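Page last updated 14/04/2022

# The Vultley Bedspread, No. 2712

Hello, and come on in! If you have found your way to this page, you are probably looking for a bedspread that will go on the bed in the morning, stay put through a day of people sitting on it, and come out of the washer looking much as it did when it went in. We have been making the Vultley at our Drokville workroom for a good long while now, and it is still the one we send home with our own families.

The Vultley is a light, printed cotton spread, woven fairly close so that it lies flat without a lot of tugging. It has no filling and no backing. You can use it alone on warm nights, or over a blanket when the weather turns (my own mother keeps hers over two blankets and a quilt, and it manages very well). The edges are turned twice and stitched with a double row, and the corners are rounded a little so they don't drag on the floor at the foot of the bed.

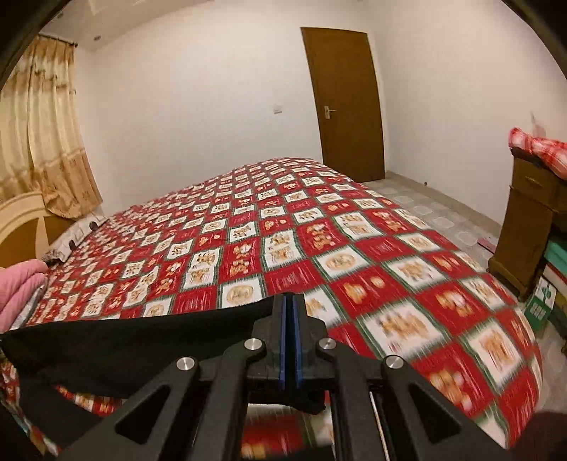

**Will the colors run the first time I wash it?**

A little loose dye can come out in the first wash, so wash it by itself in cold water once, and after that it can go in with your other colored things.

## Choosing your size

Please measure the bed before you order – the whole bed, made up the way you normally make it, with the mattress topper on if you use one. Start at the floor on one side, go up and over, and come down to wherever you would like the spread to stop. Toppers have grown so thick over the years that a spread bought for the old mattress often comes up short on the new one, and we do get a fair number of sad letters on the subject.

| Item number | Size | Suits |
|---|---|---|
| 2712 | Full | Full beds, or a twin if you like a long drop |
| 2963 | Queen | Queen beds, or a full bed with a deep mattress |

We don't make a king at present. Su-chen Mak, who cuts every one of our spreads, would need a wider table, and a wider table would need a wider room! We do keep a list of people who have asked, and you are very welcome to be added to it.

## Washing and drying

Cold water and a gentle cycle suit it best, with whatever plain detergent you have in the house. Skip the bleach, and go easy on fabric softener, which leaves cotton feeling slick after a while. Shake the spread out well before you dry it. A line is lovely if you have one, out of strong sun, and a dryer on low is perfectly fine if you don't. Take it out while it is still the least bit damp and smooth it over the bed with your hands, and you can put the iron away.

Cotton does shrink some. We cut with that in mind, so a brand new spread may look a touch generous on the bed until it has been through the laundry a couple of times.
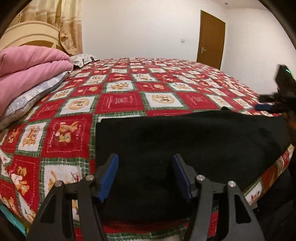 If you are storing it over the season, fold it loosely and keep it in a cotton pillowcase on a closet shelf. Plastic bags trap damp, and that is how you end up with that musty smell which takes three washes to chase off. Refold it along different lines every few months if you remember to. I rarely do, and mine has survived, though there is one crease down the middle that I suspect is there for life.

## Matching pieces

The Chacko pillow sham is cut from the same weight of cotton and closes with an envelope flap at the back. Shams are sold singly. We also have the Standthorpe bed skirt for anyone who keeps boxes under the bed and would like not to look at them.

## Ordering, returns and mending

Orders are packed by Rizal Liew and go out in a flat paper parcel. You have 30 days to send a spread back if it doesn't suit, as long as it hasn't been washed. Fold it any way you please, we will press it again here.

We mend, too. If a hem comes down or a seam gives way, write to Iolanda Bastos at the workroom with the item number from the label and tell her where the trouble is. Hems are done free of charge for the first owner, and you pay only the postage. Please send it clean!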